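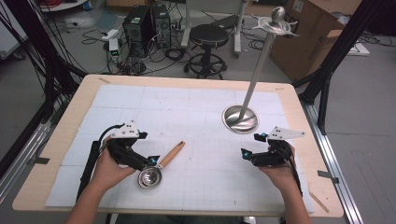
1/ Teaching a robot to hang up an ice cream scoop, a thread

Right, I've been promising this one for ages. I spend my working days at Bredine showing a robot how to do kitchen jobs, and people keep asking me what that means in practice. So get comfy, it's a long one and I'm going to enjoy myself.

2/ The short version: you pick up a pair of hand-held grippers, one in each hand, and you do the job with them yourself. Open, close, lift, turn, put down. The little markers on them are what let the software work out where each gripper was in space the whole way through. Then the arms get to learn from it.

3/ So for the length of a shift my hands aren't really hands. I've got two fingers on the left and two on the right and that's my lot. It is a brilliant way to find out how much your thumb was doing for you.

4/ The current job is the scoop. Wooden handle, round metal bowl, bought from the shop on the corner. It starts lying on the mat, somewhere between the two grippers, at whatever angle I fancy. It has to end up on the metal stand with the curvy top (we call the stand "the sword", and if you look at the top of it you'll see why).

5/ Why a scoop? It's lopsided! All the weight is at the bowl end. Pick it up by the middle of the handle and the bowl wants to swing down. Pick it up by the bowl and you're pinching something round and shiny with two flat fingers. I love it. It's a horrible little object.

6/ My first morning on it I did 40 goes and kept more than half of them, and I was over the moon with that. Viktória Deák, who checks my recordings, was less over the moon. She sent back a list of the ones where I'd "thought about it in mid-air".

7/ That's a real thing, by the way. If you stop and dither with the scoop hanging there while you decide what to do next, the dithering gets recorded too. The robot has no idea you were wondering about lunch. It'll learn that somewhere over the mat you pause.

8/ So you practise without recording first. I do a handful of dry runs every time the object changes, until I can get through it at one steady speed. Slower than you'd do it at home, quicker than you'd do it if someone was watching you carry a full bowl of soup.

9/ The way I do the scoop now:
Left gripper steadies the bowl.
Right gripper closes on the handle, a bit nearer the bowl than feels natural.
Left lets go and backs off.
Right lifts, turns, takes it over to the stand.
Left comes back to help if the bowl starts to dip.

10/ It took me two days to stop grabbing too high up the handle. You reach for the end because that's where a person holds a scoop. Of course it is, it's the handle! But you're not serving anybody, you're carrying the thing, and close to the weight is so much calmer.

11/ Cables. Each gripper has one and they run off behind you, past your wrist. You learn where yours is the way you learn where your coat is when you sit down on a bus. Before every recording I give both arms a full stretch to see that nothing pulls. If it tugs halfway through a lift you'll see it in the track straight away, a tiny hiccup.

12/ And keep the marker plates facing up! This was my worst habit. When you turn your wrist to follow the handle round, the plate goes with it, and if it tips too far the tracking gets patchy. I now turn from the elbow and shoulder, as if I'm opening a very stiff jar very politely.

13/ Somebody asked if the grid on the mat is so that I put the scoop in the same place each time. Sort of the reverse -- I use it to make sure I don't. Left alone, I drop it in the same comfy spot over and over without noticing. The faint lines give me something to be contrary with.

14/ We mix it up on purpose. Handle pointing away, handle pointing at me, scoop close to the stand, scoop miles off, bowl up, bowl down. Bowl down is the nicest pick. Bowl up rocks when you touch it and you have to wait for it to settle, and yes, I do keep those, so long as the wait is short.

15/ How many does it need? For this job we're collecting 100 good ones before anybody tries training on them. I'm a fair way in. My forearms know exactly how far.

16/ On forearms: squeeze less. Everybody squeezes too hard to begin with. You can't feel the object the way you can with skin, so you clamp down to be sure, and after an hour you can't open a packet of crisps. Piroska Fodor got me to practise on a peeled boiled egg and it cured me in one afternoon. (The egg was fine. The one before it wasn't.)

17/ Mistakes are worth a post too. If I fumble and recover neatly, it stays. A dropped grip and a clean second try is useful, the robot is going to fumble as well and ought to have seen someone get out of it. If I fumble and then flap about, it goes in the bin and I start over.

18/ The one I always bin: knocking the stand. It's tall and the top is where all the action is, so it doesn't take much of a nudge. If it shifts I put it back, check it's steady and begin again from the start position.

19/ For anyone wondering how this compares with remote control, I did that first, back in March, on the Sturkine arms. You sit at one pair of arms and a second pair copies you. It's great fun and you feel like a crane driver. But you wait for the arms all the time, and small quick movements come out mushy.

20/ With the hand-held ones there's no arm in the way at all. I'm quicker, I'm gentler, and I can do the fiddly wrist bits. The price is that I can reach places the robot can't. Sárközi (surname only, he prefers it) has a lovely plain rule for this: keep your elbows where a robot could keep them. I say it under my breath.

21/ I still go back to remote control for anything that pushes or scrapes, because there you find out on the spot if the arm can't manage it. Both have their place and I'd be sad to give up either.

22/ Things I'd tell someone starting next week:
Cut your nails, the triggers catch.
Sit down between batches.
Say out loud what you're about to do, then do that.
Note down anything odd while it's fresh. "Bowl slipped at the top, caught it left" is plenty.

23/ Several of you asked about the Fidico folding job as well. That's cloths, and cloths are a whole other story. I'll do a separate thread when I've stopped being cross with tea towels.

24/ Next on the mat after the scoop is a whisk, same stand. Much lighter, but all those loops to catch a finger in! I've had a sneaky go already and I think it wants picking up from the opposite side. Questions welcome, I'll answer what I can this evening.

Posted July 2022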